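Keeping Bright Bedding Bright
3 April 2018
By Fergal Rafferty
2 min read

I love a loud bedspread. Reds, yellows, big cheerful prints, the sort of thing you can spot from the hallway – and I want mine to look that way for years!

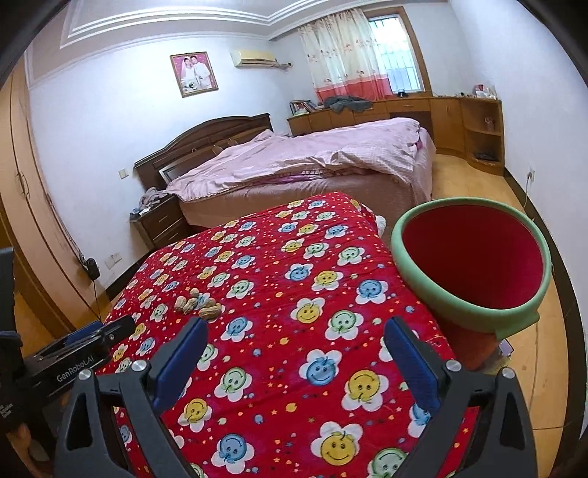 The biggest change I ever made was turning everything inside out before it goes in the washer. Pillowcases, duvet covers, all of it. The printed side rubs against the drum and against every zipper in the load, and that rubbing takes the color off long before the detergent does. Close the zippers and button the duvet cover too, or you'll find all your socks in one corner of it (ask me how I know).

Wash red by itself the first few times. To find out if it's still letting go of dye, wet a corner, press a white rag on it for a minute and look at the rag. Pink rag, separate load. I've had a set from Kinnunen pass on the second wash and another that was still bleeding in September after I bought it in spring, so do test!

Cold water is plenty for a cover that sits on top of the bed. Sheets and pillowcases get warm water at my house, and I use less detergent than the cap says. Too much leaves a gray film on dark colors that looks just like fading. If you already have the film, run the whole thing again with no soap at all and half a cup of white vinegar in the rinse. It's wonderful how much comes back.

Before you strip the bed, give the cover a good shake out the back door. Crumbs, shells and pet hair all turn to paste in the wash, and then they dry on like glue. A damp rubber glove dragged over the fabric picks up whatever the shaking leaves behind.

Dry on low, or on a line in the shade. Full sun is great for white towels and terrible for red cotton. I take mine out a touch damp, pull the seams straight with both hands and lay it over the bed frame to finish – hardly any wrinkles, and no iron!

For storage, fold with the print on the inside and change the fold lines every so often. An old pillowcase makes a good bag for the whole set. Skip plastic if your closet is on an outside wall like mine, as it traps the damp.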